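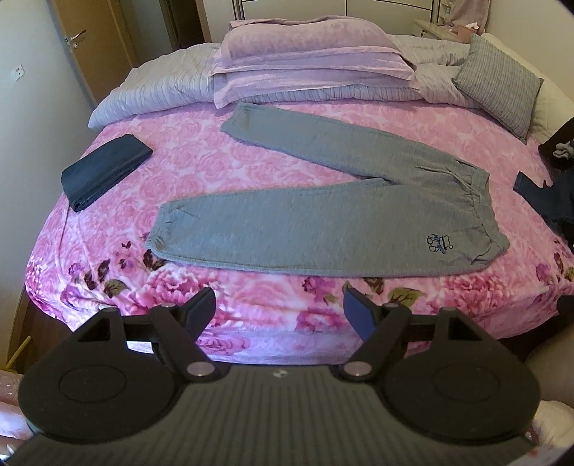 Light gray sweatpants on the bed, drawstring out, ready to fold.

I've been wearing the Flalness sweatpants from Vastano for 3 months now, mostly at home, sometimes to the grocery store when I don't care who sees me. I bought the light gray because the charcoal was sold out in my size, and I'm kind of glad! It has that faint heathered look that hides lint pretty well, and it doesn't look like gym clothes from 1985.

First, the waist. It's a gathered elastic with a thin drawstring, and the elastic is softer than I expected (my old Rathjen pair left a line on my stomach by dinner). The drawstring is a bit skimpy for my taste, and it pulled halfway out on one side in the second wash. I got it back with a safety pin and a lot of muttering. Tie it before you wash them.

There's also a little embroidered doodle near the waist, black thread with some blue in it. My sister thinks it's childish. I love it, and the stitching hasn't frayed at all so far.

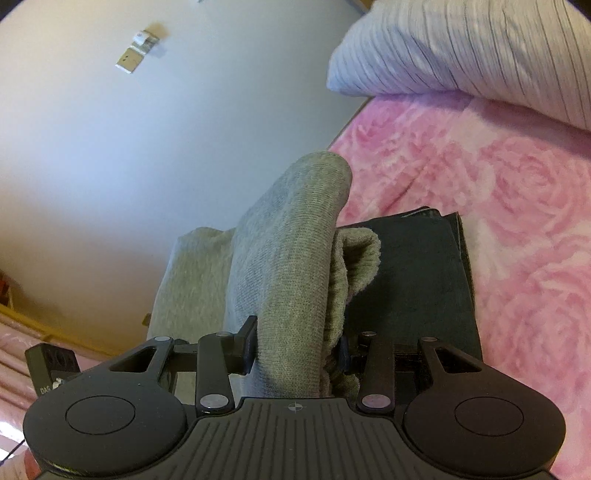

The knit is midweight, so they fold down small enough for the drawer but still feel like real pants in February. I do mine on the bed, legs together first, then in half, then in half again. The Rathjens are thicker and always sprang back open on me, and these mostly stay put. They do pick up creases near the hems if you leave them in the dryer overnight - a quick shake gets most of that out.

Sizing runs long. I'm 167 cm and there's extra fabric bunching at my ankles, so if you're shorter than me I'd look at the petite. I ordered 2 pairs and the second one came up a touch snugger in the thigh, same size on the label, go figure.

Would I buy them again? Yes, in a sale. I paid full price and for that money I'd want a better drawstring. Four stars from me, and I've got my eye on the Trosovden hoodie next if they ever bring it back in gray.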